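The Second Pair of Hands at Orwood

The dish return at Orwood, a company that runs staff canteens in office buildings, used to be the job new hires got first and left fastest. Trays come back on a belt with whatever people have put on them: bowls, forks, half a lunch, a napkin pushed into a cup. Someone stands at the end and takes it apart. On a busy day the largest canteen sends back 400 trays between late morning and the middle of the afternoon.

In February the company began preparing to hand part of that work to a robot arm. The arm comes from Turniswood, a small firm that builds sorting equipment for kitchens and laundries. Before it goes near a belt, it has to learn to deal with a table of mixed objects, and much of that learning is done by moving a few things between a tabletop and a tray, over and over.

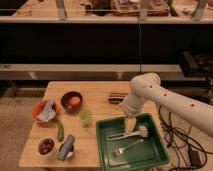 The gripper above a brush and a fork in the green tray. Telling utensils from food and packaging is a large part of the job.

The people doing the teaching are canteen workers. Orwood asked for applicants from its own kitchens and took 12 of them, on their usual pay plus an allowance for travel. They work in pairs. One sets out the objects and the other follows what the arm does and records whether the attempt counts. After an hour they trade.

Most had expected something more technical. A woman who spent six years on the return belt said her first week was mainly a matter of laying out forks at different angles. She knew which ones would be trouble. A fork flat against the bottom of a tray is hard to pick up with two stiff fingers, and it is hard to pick up in wet gloves too. She had been tipping trays for years to get around it. The engineers wrote that down and asked what else she did.

That kind of knowledge had never been on paper at Orwood. The training sheet for the return belt was one page long and mostly covered aprons and hot water. The new one, drawn up with the pairs, has 51 entries. It says to clear soft things out of bowls before stacking them, and to take light cups first, before a sleeve or an elbow catches them. New staff in the canteens now get the same sheet.

The work is slower than the belt and easier on the back. It is also dull in a different way. Several of the workers said they missed the noise and the company of the kitchen, and one asked to go back after a month. Others want to stay. Orwood has created 2 permanent posts for looking after the arms once they are installed, and more people have asked about them than there are places.

What happens to everyone else is less settled. The company says there will be no layoffs in the canteens that get an arm, and it has put that in writing for the first year. The workers' representative would like it to cover three. She pointed to Polto, a catering firm across the river, where a conveyor system came in under a similar promise and open jobs were simply left unfilled until the crew was half its old size.
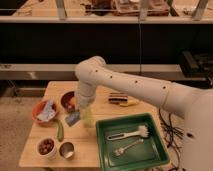
Cups are a good measure of how far along the project is. A clear plastic cup is difficult for a camera to judge and easy to knock over, and the first canteen on the list, in the Fedoruk building, uses hardly anything else. Its kitchen manager has asked for a trial on a quiet shift before she agrees to a date. She also wants a stop button that can be reached from both sides of the belt, and she wants her own staff to decide when to press it.

Turniswood has agreed to the button. It has been more careful about speed. A practiced worker clears a tray in a few seconds, and the arm is not expected to match that in its first year. The plan is for it to take the trays that hold only dishes and cutlery, and to let the messier ones pass down to a person.

Some of the kitchen staff see a problem there. If the arm gets the easy trays, they get a whole shift of the bad ones. The schedule under discussion would limit anyone to two hours at the belt before moving to prep or serving. The kitchen manager wants that settled before the arm arrives, and the talks are due to pick up again when the trial shift is over.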